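Slide 4: the Forberg two-arm kit

Say what you get: two arms, the rail frame, clamps and cables. Prarnance sells it as one kit. Ya-wen and I had ours bolted together in 2 hours.

Pause on the picture. Donut task: toy donuts, two plates, one mat, an arm at each side. The plates are easy to knock — mention the grip setting. 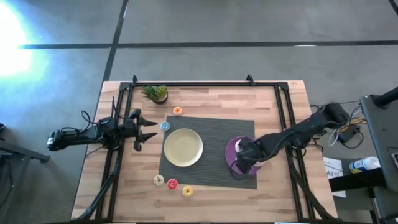 Slide 5: price and support

£2713 with 17 months' cover. Spare fingers are extra. Jinlong will take questions on the software, 5 minutes at most.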